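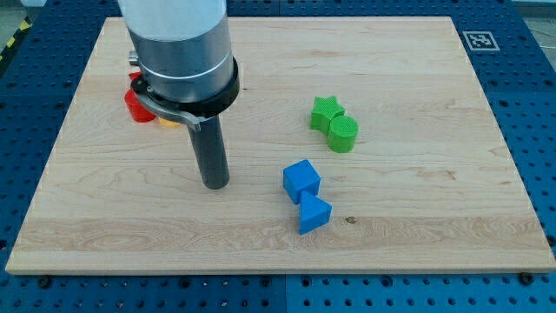

What must a remote pilot do after an unmanned aircraft is damaged in flight?

The pilot first makes the site safe, then records the event and reports it to the operator, who decides whether the authority must also be told.

Chapter 5. Occurrence Reporting

5.1 Scope

An occurrence is any event in which an aircraft, a person or property on the ground was harmed or could have been. Loss of the control link counts, even when the aircraft lands undamaged. Scheduled battery replacement does not.

5.2 The Stakora survey

In June an aircraft flown by Fisard over the Stakora grain terminal lost one propeller at a height of 69 feet. It came down 20 feet outside the planned landing area — still within the closed zone. The flight log was saved before power was removed. Section 5.3 works through the report line by line, beginning with the battery record.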